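Zendcombe Helpdesk
Ticket 302
Category: furniture and small kit
Room: 131
Status: open, waiting on supplier
Subject: white table top marking, cup going yellow

Marks on the white top again, and one of the little cups looks off colour. Asked to log both together as same table. Supplier is Aidoo for the top, Nekimix for the cups and cubes. Cup in question is the pale beige one with the whiter rim, wall is a bit see-through and yellowish. Want to know if it's stained or just how they come. Order form only says "natural", no help. 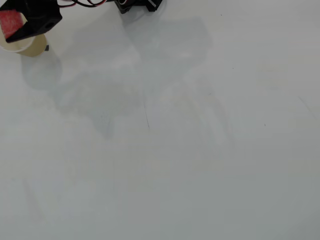

Logged by Verna Calloway, Room 131
Last edited 4.18 pm

What's been tried so far, in order.

Warm water and washing up liquid on the cup. Soaked over lunch, wiped, left on a tea towel. Same colour. Rim was always lighter than the rest I think, but no one kept the packaging so can't compare.

Bicarb paste, inside only. Nothing on the cloth, so if it is a stain it's not coming off that way. Stopped there, didn't want to scratch it.

Table top - damp cloth first. Got the dust and a couple of smudges. Tiny marks still there. Then the Predia spray from the cupboard, left it a minute, wiped with kitchen roll. Streaky for a bit, then fine. Marks maybe fainter? Hard to say under these lights, the top throws grey shadows all over and I kept rubbing at one that was a shadow.

Reply from Aidoo, 13 June: send a close-up and say which cleaner was used. Sent. Told them Predia, they said OK but no scouring pads. We haven't got any scouring pads.

Reply from Nekimix, same afternoon: cups aren't dishwasher safe. Fine, but they've only been in the sink as far as I know. Asked again about the colour. Waiting.

Update, morning. Someone suggested the red cubes were the culprit, colour rubbing off on the table. Worth checking so did a quick test. Wiped a cube with a damp white cloth, all faces. No pink. Then pressed it on wet kitchen roll and left it 18 minutes. No pink there either. The speckle is in the surface, not on it, you can feel it's a bit rough. So could be scratching the top if it gets dragged, but it isn't dye. 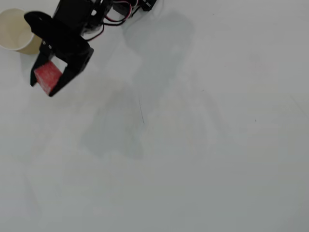 Dragging test next. Did it on the spare offcut from under the stairs, not the proper top. Cube pushed back and forth with a fair bit of weight on it. Faint lines if you tilt it to the window, gone after a wipe. Cup upside down, same thing, nothing at all.

So at the moment, for whoever picks this up:

Cup - leave it alone. Don't bleach it. Put it back in the tub with the others till Nekimix answer. If they say that's the normal colour then close that half of the ticket.

Cubes - fine to use. Lift, don't slide.

Table top - wipe at the end of the day with a damp cloth, Predia once a week at most. Dry it after or it streaks. Please don't put mugs on it, there's a shelf for that.

Also the last delivery note has the wrong room on it, says 113 when it should be 131. Have emailed but can someone ring aswell, they were on hold music for over 13 minutes when I tried.

Update, 3 pm. Aidoo got the close-up. They think residue, not damage, and want us to try white vinegar and water half and half on a small patch. Will do it tomorow, back left corner where it won't matter.

Still nothing from Nekimix. Leaving this open.

V.C.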